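Search this site Go

Week 5: watching musicals with your ears open

I've dropped the slides this week, so bring a pencil! We're on Act One of Hovby, and I want you to mark every spot where speech tips over into song. 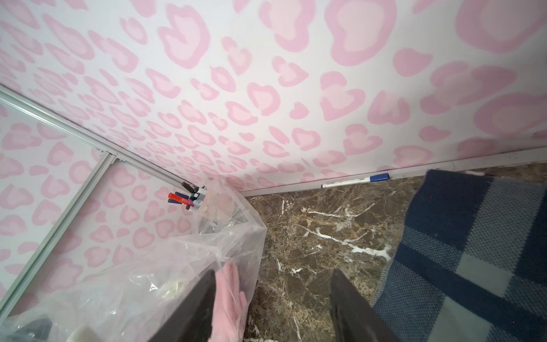 Fig. 1. Pink leopard-print wallpaper

Smaranda Buzatu sings her big number at bar 579 (I still get goosebumps), and the reprise is only 13 bars long. Why so short? Scribble me a guess.

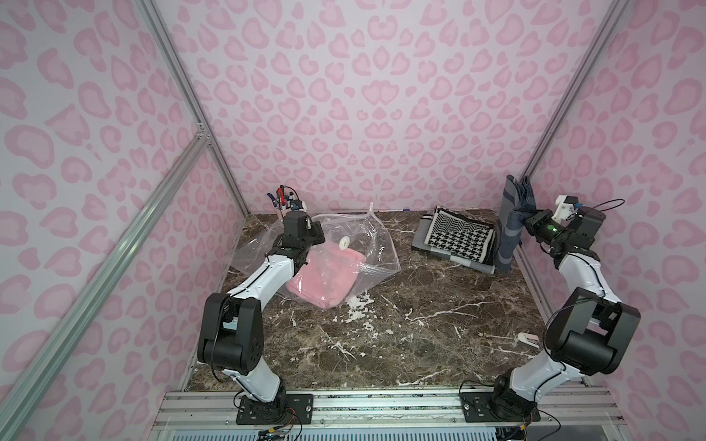

Fig. 2. Marble tabletop, patterned walls

Wednesday: read Costache on overtures, first 30 pages.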